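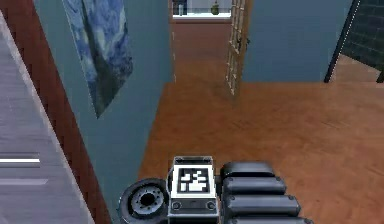
Top-down view at the corridor start point. Wheel, marker plate and the black arm section are all in view.

Ticket 732 – Nostis sim cell: robot stops short of the bedroom dresser
Opened by: Niall Swanson, Dokcombe
Assigned to: Dörte Ackermann
Status: Fixed, watching

Niall: Great fun getting this one going again after the Petersen scene update! One snag, though. The base drives down the corridor fine, then in the bedroom it halts with "path blocked" and refuses to go near the dresser. Nothing on the floor between it and the drawers. Same result on every restart.

Dörte: Lovely clear report, thanks. Can you send me the forward view from where it halts? Leave the outline overlay switched on. 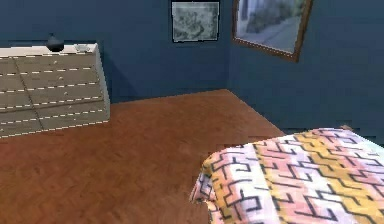

Forward view at the halt. Dresser on the left, bed corner on the right, open floor between.

Dörte: Perfect! The outlines hug the dresser and both wall pictures, so I'm happy with those. The blanket has no outline at all, and I bet that's our culprit. The update swapped the bed for a draped one, and I think its collision shape is still the old box, which was a good bit wider. Try this:

1. Stop the cell and open the scene in Erkon.
2. Select the bed and delete its collision shape.
3. Rebuild it from the mesh, blanket included.
4. Set the base clearance to 200 mm (yours will have gone back to the default).
5. Clear the saved map and restart.

Niall: Steps 1 to 3 done. Clearance was at 30, so well spotted. Where does the saved map live now? The old menu is gone.

Dörte: Under Cell, then Storage – they moved it in December.
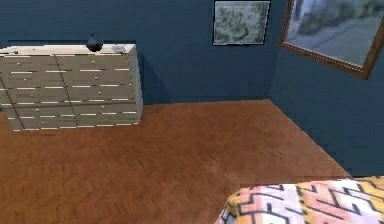

Page last changed: 20/02/2025 by D. Ackermann

Niall: Found it, cleared it, and off it went! It drove straight up to the dresser and parked square to the drawers. I sent it back to the corridor and ran it again with the same result. So pleased with this. I'll leave it looping overnight.

Dörte: Brilliant! Please keep the overnight log, and note the clearance value in the cell sheet so the next update doesn't catch us out. I'll leave the ticket open until I've read the log.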